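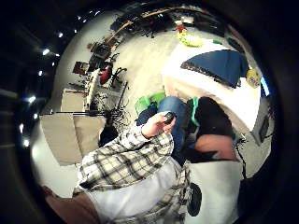

손에 쥐는 그리퍼로 시연 데이터를 모으기 시작하면 다들 로봇 팔 설정이나 학습 코드부터 만지고 싶어 합니다. 저도 그랬어요! 그런데 훼스테드(Huvstead) 작업실에서 수집을 돌려 보니 결과를 가장 크게 바꾼 건 녹화 버튼을 누르기 전의 준비였습니다. 어안 렌즈는 정말 많은 걸 담습니다. 소파 쿠션, 천장 조명, 삼각대 발치에 엉킨 검은 케이블, 체크무늬 셔츠 소매까지 한 번에 들어오죠. 그래서 이 글에서는 우리 팀이 쓰는 수집 수칙을 순서대로 정리해 보겠습니다. 장비가 달라도 대부분 그대로 쓸 수 있습니다.

준비물

그리퍼 본체, 여분 배터리, 렌즈 닦는 천, 바닥용 마스킹 테이프, 케이블 타이, 기록지(종이든 스프레드시트든 상관없습니다).

1단계. 바닥부터 치우기

작업자는 녹화 중에 그리퍼 끝을 보지 발밑을 보지 않습니다. 걸어 다닐 구역을 테이프로 표시하고, 그 안쪽에는 케이블도 천도 비닐봉지도 두지 마세요. 삼각대 다리는 구역 밖으로 빼고, 가로로 뻗은 봉이 있으면 통로 반대쪽으로 돌려 둡니다. 바퀴 달린 의자도 밀어 두시고요. 우리는 통로 폭을 90cm로 잡습니다. 두 사람이 엇갈려 지나가기엔 좁지만 한 사람이 팔을 뻗고 돌기에는 충분합니다.

2단계. 소매와 끈 정리

헐렁한 소매는 팔꿈치 위까지 걷어 올리거나 단추를 채웁니다. 열어 둔 셔츠 앞자락도 마찬가지예요. 손가락 사이로 천이 물리면 그 에피소드는 버려야 하고, 모터가 달린 그리퍼라면 손을 다칠 수도 있습니다. 목걸이형 출입증은 주머니에 넣습니다. 몸 옆으로 내려오는 케이블은 허리쯤에서 한 번 고정하되 팔을 끝까지 뻗어도 당기지 않을 만큼 여유를 주세요.

3단계. 화면에 들어올 사람에게 먼저 묻기

제가 제일 강조하고 싶은 부분입니다! 시야가 넓은 카메라는 옆에 앉은 사람의 무릎이나 팔까지 쉽게 담습니다. 얼굴이 안 나와도 동의를 받으세요. 데이터를 어디에 쓰는지, 얼마나 보관하는지, 나중에 삭제를 요청하려면 누구에게 말하면 되는지를 종이 한 장에 적어 보여 주면 됩니다. 모니터는 끄거나 돌려놓고, 우편물이나 택배 상자의 주소는 가려 둡니다.

4단계. 시험 녹화 하나

본 녹화에 들어가기 전에 짧게 하나 찍고 바로 돌려 봅니다. 확인할 것은 이렇습니다.

렌즈에 지문이 없는가
그리퍼 손가락 두 개가 끝까지 보이는가
창문이나 천장 조명 때문에 물체가 하얗게 날아가지 않는가
시작할 때와 끝날 때 손가락이 완전히 벌어져 있는가

마지막 항목을 빼먹는 분이 많은데, 벌어진 상태가 기준점이 되는 장비에서는 이걸 놓치면 뒤에서 그리퍼 폭을 맞추느라 고생합니다.

5단계. 녹화와 기록

한 에피소드에는 동작 하나만 담습니다. 물건을 집어 옮겼으면 거기서 끊으세요. 실패한 시도도 지우지 말고 기록지에 '실패'라고 적어 둡니다. 나중에 쓸모가 생기는 경우가 꽤 있어요. 우리 팀은 한 세션을 48개 에피소드로 묶고, 세션이 끝나면 장비를 내려놓고 손목을 쉽니다. 파일 이름에는 사람 이름을 넣지 않고 세션 번호만 씁니다.

6단계. 검수

검수는 녹화한 사람이 아닌 다른 사람이 맡습니다. 아치 갤브레이스(Archie Galbraith)가 지난번 헨드컴(Hendcombe) 묶음 471개를 전부 넘겨 보고 체크 항목을 새로 짜 줬는데, 덕분에 일이 훨씬 빨라졌습니다. 검수자는 제외 사유를 짧게라도 꼭 남겨 주세요. '흔들림', '동의 없음', '손가락 가림' 정도면 충분합니다. '동의 없음'이 붙은 파일은 보류함에 넣지 않고 그날 바로 지웁니다.

자주 받는 질문

혼자서 해도 되나요?
됩니다. 다만 검수만큼은 다른 사람에게 부탁해 보세요. 자기 녹화는 이상하게 너그럽게 보게 되더라고요.

방을 완전히 비워야 하나요?
통로와 작업대 주변만 안전하면 됩니다. 배경에 생활감이 있는 편이 오히려 반갑습니다. 실제 집과 사무실에서 움직일 로봇이라면 어수선한 책상도 봐 둬야 하니까요.

2021년 12월에 고친 판입니다. 1월에는 양손 작업용 수칙을 따로 올릴 예정이니, 해 보시다가 막힌 부분이 있으면 댓글로 알려 주세요!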